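4.2 Cloth handling with the Hilero kit

We bought the Hilero kit from Prutum in June and mounted it without changes. It consists of a two-finger gripper, a small wrist camera and the Flarley control software. Each trial used one piece of red cloth, and the pinch point was chosen from the wrist view.
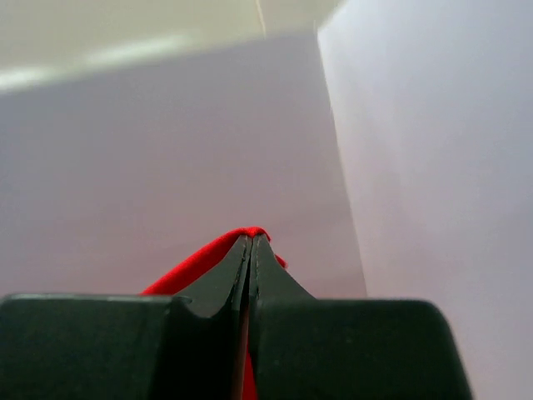 Grip force stayed at the factory setting. Of 70 trials, 61 ended with the cloth released inside the target area. In 8 of the others the fingers closed without taking hold, and the last was stopped by the operator. Nghiêm's grasp planner was not used in this section.

Motion blur was the main limit on the camera. We left the exposure on automatic, as the kit ships.

Figure 2. Wrist camera view with the red cloth bunched between the fingers. The edges of the cloth are blurred.

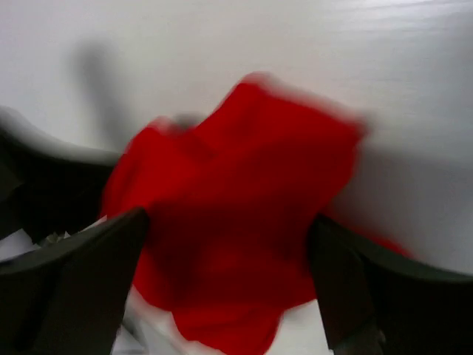 4.3 Setup time and support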